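Search Search this site Menu

The Plaza Is the Hard Part

Trodano rents its paving inspection robot by the day, and the Darnholm is a simple offer. A rider-less cart rolls over a large paved area, maps the joints between slabs, and sends back a report on cracks, stains and lifted edges. The fee covers the cart, one operator and the report. Sites pay extra for anything over 200 slabs.

I followed the service for 2 days in Prokunville in October. Setup took 15 minutes. The operator walked the boundary with a handset, set the no-go strips and pressed start.

The cart finds its way by following joint lines. That works well on tiled sidewalks, where there is a line every few feet. Large slabs give it less to go on, and the older software used to stop and ask for help. The new version, built with a mapping firm called Yoshida, also uses the outlines of buildings.

We use cookies to remember your settings. Accept Manage choices

Trodano quoted the campus job at 68 minutes. Big concrete, long diagonal joints, low curbs and flat gray light make a fair test of the mapping.

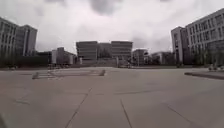 Kazue Miyazaki
Contributing Writer, Field Equipment

Low curbs deserve a question before you book. The cart treats any raised edge as a wall, so a paved area on the far side of one has to be set up as a second job. Trodano bills it that way, too.

The report comes as a map and a plain spreadsheet. I found the map easy to read and the stain ratings too generous. For a site manager with a lot of open concrete and no survey crew, a one-day rental is a sensible way to try it.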